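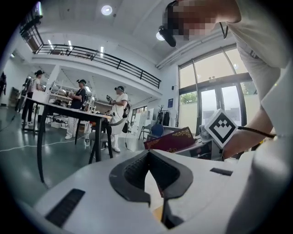 Hello from Hevotora

I'm Teemu Laitinen, and I look after the big bright room we all work in at Linmont. If you've come in from the street you'll have met it already: high white ceiling, a long bank of glass down one side, trees just outside, and the mezzanine running along the back with its black metal railing. The coat rack is over by the windows, under the little blue poster, so hang your things up and come on through!

We moved in one August with 25 boxes, one kettle and no clue where the light switches were (the tube lights under the mezzanine have their own, and it took us ages to find it). I fell for the place because of the daylight. Our old room at Prandico had one small window and we fought over it all winter.

These days there are 10 of us, and we like having everyone in one open space. You can lean over the railing and shout down a question, which I do far too often – sorry, all. Quiet work tends to happen before 10 in the morning, and after that it gets chattier.

Visitors are very welcome. Ring the bell marked Hyvönen, that's the old tenant's name and we've never got round to changing it. Come up to the glass doors and give us a wave, and one of us will let you in and put the kettle on.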